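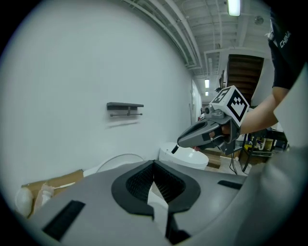
Two weeks with the Bukley and Naseri hand grippers

I finally got enough hours on both hand-held grippers to write something useful. Last time I said I would compare them on the same jobs, with the same camera settings, and that is mostly what I did. The jobs were small ones: picking up a thin stick, moving a bottle from a shelf to a box, folding a cloth once, and putting a lid back on a jar.

For anyone new to this blog, I record demonstrations by hand and use them to train a cheap desktop arm. The arm is a Grostidwood and it has not changed since the spring. What changes is the tool I hold while recording, so that is what I tested.

The Bukley first. It cost me 2345 dollars with the camera and the spare pads, and I still think that is a lot for something with one trigger. The trigger is good, though. It has a long pull and you can stop halfway and stay there, and I used that a lot with the cloth. The weight sits forward. After 27 recordings in one go my wrist was sore and I stopped for the day.

The Naseri is lighter and the handle is thinner. The trigger is short and stiff, and for the first evening I kept closing it all the way when I wanted it half closed. The lid was the worst job for this. I would get it level over the jar, squeeze a bit too much to steady it, and it would tip. By the third day I was doing better, but I never got to the point where I forgot about it.

Pads matter more than I expected. I started with smooth rubber on both, and thin things rolled out. Textured pads fixed that for the stick and made no difference at all for the bottle. I now leave the textured ones on. They do collect dust and lint from the cloth, so I wipe them down between jobs with a damp rag and let them dry.

Tracking was the part I was dreading. I use a marker cube on top of the gripper for one set of runs and only the camera's own tracking for the other. With the cube, the position was steady as long as at least one face was toward the outside camera. Plain white walls gave the camera tracking trouble, and so did turning quickly. I lost 6 recordings that way before I slowed down. I also learned to start each run facing something with some clutter in it, a shelf or a stack of boxes, and then turn to the job.

Cables are still annoying. Both grippers need power and data, and the cords hang off the bottom and pull when you reach up. I tried taping them along my forearm and that was worse. What works for me is one loop clipped at the belt with enough slack to reach over my head.

I kept 77 recordings of the stick job from each gripper and trained on them separately in Furnero, same settings both times. The arm did better with the Bukley set. It closed on the stick more slowly and stopped sooner. With the Naseri set it tended to snap shut, and I am fairly sure it learned that from me. More practice on my side might close the gap. I have not trained on the cloth or the lid yet.

So for now the Bukley is the one I pick up for anything delicate, and I use the Naseri for long sessions of simple moves - bottles into boxes, mostly. If the Naseri came with a softer trigger spring I would probably use it for everything. I have ordered two lighter springs from a hardware supplier and they should be here Monday. They are sold for something else, so I may have to cut them down to fit.

Also, a correction to the last post: I gave the wrong shutter setting for the wrist camera. The one in the settings file is right, so copy it from there.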